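August, late, kettle on

Rushed day. Bus was late, missed the first half hour, Etenesh had already started on the soft toy sort for the Prutia boxes. Spent the morning on lables. 162 done, thought it'd be more. Rostam rang about the Hollis order — wants it by month end, no chance, told him so. Lunch standing up. Cheese sandwich, bit stale. 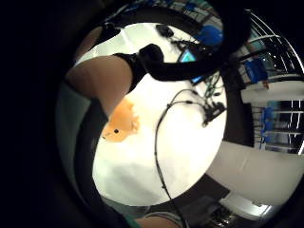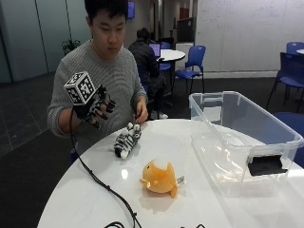 Toys are the slow part, always. Every one gets a squeeze along the seams, a look at the eyes, then a yes or no. The orange one I'd keep for myself if I was allowed, silly round thing, put it down as "fish" and Etenesh says bird. Left it as fish. Must ask if we've got enough clear tubs for the lot, roughly 800 toys still to go and they don't squash down much. Also ask about bin liners.

Home by six. Washing still on the line and damp, brought it in anyway. Keno got into the biscuits agian, crumbs all down the hall. Need milk, stamps, ring Mum before nine.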